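Repainting shelves: how long before I can put things on them?
Posted in Home and Garage

Nouhaila El Fassi
I repainted two shelves in July with a gloss enamel from Domelach. The can says dry in 5 hours, but when I set a box of jars on them the next morning it stuck and pulled up a patch. Do I have to strip the whole thing or can I fix the patch? The garage has no heat and stays pretty damp.

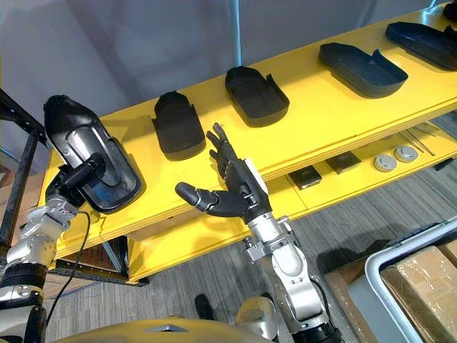
Can you put a second coat over enamel that is still a little soft?
Wait until a fingernail leaves no mark, then sand lightly and recoat. Paint over a soft layer tends to wrinkle.

Mansour
No need to strip it. Dry to the touch is one thing and cured is another. Enamel in a damp garage can take about 12 days before it will hold weight. Leave it alone, run a fan if you have one, then sand the patch with 100 grit until you can't feel the edge. Go over it with something finer, wipe off the dust and put on two thin coats. I let each one sit overnight. Put wax paper under anything heavy for the first month.

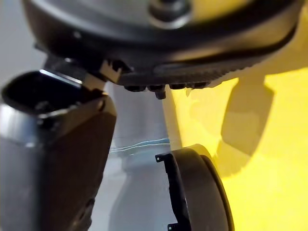 Close view, dark housing with a yellow reflection on the right

Pero
I just use the cheap Gririx stuff and never had this happen. Maybe you put it on too thick? Mine was fine in 10 hours but I live somewhere dry. Felt pads under the jars help too.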